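Blocks, boards and a very long Thursday: talking toys with Su-chen Mak

Caught Su-chen Mak between deliveries, 2 in the afternoon, sandwich in one hand. She runs Zomuvora, the toy lending room over the old bike shop. Members pay 15 dollars a month and borrow what they like. Stock is at 300 toys, roughly, and she says the blocks go out more than anything with batteries.

"Parents come in for the big stuff," she said. "The kids walk straight past it. They go to the blocks, sit down, and that's it. You've lost them for an hour."

She never did like block sets that come in forty shapes. Too much to sort, too much to lose. Her favorite to lend is a small bag, chunky plastic, a few shapes. Stars, cylinders, a couple with rounder outlines. "A cylinder is a great block. It rolls, it stands up, it's a cup, it's a drum. A star is harder. They want it to stand up and it makes them think about it."

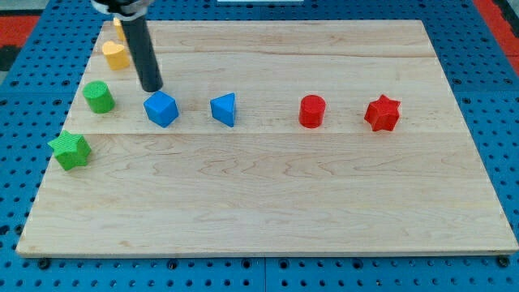
Shape blocks on the wooden board, green star at the left.

The board matters too, apparently. Mak likes pale wood and no pattern. Carpet she can't stand for building. "Everything leans. They get mad at the block and it's the carpet's fault." She also leaves most of the surface clear when she sets out a bag. Blocks to one side, space for the kid. "If I fill it up I've already played the game for them."

Keabetswe Mnguni does the washing and checking, and joined us half way thru with a crate of returns. Her rule is warm water, dish soap, an old toothbrush for anything with ribs or ridges. "Smooth ones, two seconds. The ribbed ones hold on to jam. Banana is worse." Everything dries overnight on a towel before it gets bagged again.

Lost pieces? Mak shrugged. No fines. A family gets 6 weeks to look under the couch, then she writes it off. "It always shows up in August when people move."

She wants more wood next year, if teh rent stays put. More greens and yellows as well, those wear the best on her shelves. Then the buzzer went, another return, and she was off down the stairs with the sandwich.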